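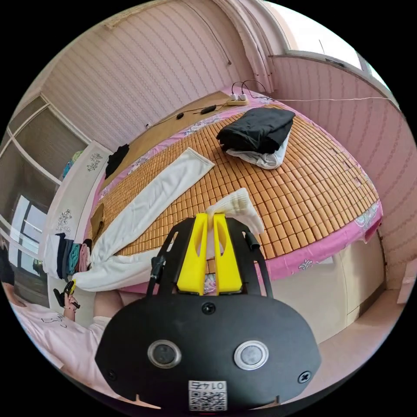
こんにちは、今回も「たたむ日々」の時間です。

前回、洗濯物はどこでたたんでいますかと聞いたら、思った以上にお便りをいただきました。ソファ派、床派、そして「たたまずハンガーのまま」派。うちはずっとベッド派です! 取りこんだものをどさっと置いて、立ったままでも座ってでもできるし、何より、片づけないと夜寝られないので必ず終わる。この強制力がないと、私はたぶん一週間でも山を放置します。

そのベッドに敷いているのが、小さな四角いコマをつないだ竹のマット。夏用なのに、2月になろうという今もまだ敷いています(寝るときは上に厚手の敷きパッドを重ねるので、ご心配なく)。しまいそびれたのが始まりですが、たたむ台としてはすごくいいんですよ。表面がかためで平らだから、シャツの袖を折ってもふにゃっと逃げない。下のピンクの花柄シーツの上で直接たたんでいたころは、布と布がくっついて一緒に動いてしまって、地味にいらいらしていました。

順番の話も少し。私は黒いものと白いものを先にたたんで、マットの奥のほうに重ねていきます。小さいものは横によけておいて、丈の長い白いのは最後。あれはもう、斜めに広げないとベッドに収まらないんです。裾のほうを平らに伸ばしているうちに、反対側がくしゃくしゃのかたまりになって、端から落ちそうになる。毎回やります。読者のポウル・ラグナルソンさんからは「長いものは先に縦半分にして、それから広げる」という案をいただきました。試したところ、たしかに落ちない。ただ、気を抜くとまた斜めに広げている私がいます。癖ってこわい。

靴下はくるくる丸める派です。ゴムが伸びるからやめなさいと母には言われ続けていますが、引き出しに立てて入れると丸いほうが取り出しやすくて、どうしてもやめられません。アンセルモ・カルワマカさんは同じ白い靴下を24足そろえて、左右を合わせる作業そのものをなくしたそうです。うらやましい! うちは似ているようで少しずつ丈の違う白が混ざっていて、相方探しだけで20分かかった夜もありました。次に買い替えるときは、まず6足、同じものにしようと思います。

それから、ヘッドボードの上のこと。電源タップと充電器を置いているので、たたんだものをつい「ちょっとだけ」と上に載せたくなるのですが、ここには載せない、と決めました。前にタオルを置いたらコードを巻きこんで、まとめて床に落としたことがあるので……。白い細いコードが壁づたいに伸びているのも気になっていて、来月はここを整理する予定です。いい方法をご存じの方、ぜひ教えてください。

次回は、たたんだあと戸棚にしまうまでの話です。実はここがいちばん苦手。ベッドから戸棚まで数歩なのに、どうしてあんなに遠いんでしょうね。お便りは、いつものようにこのメールへの返信でどうぞ。

2023年1月27日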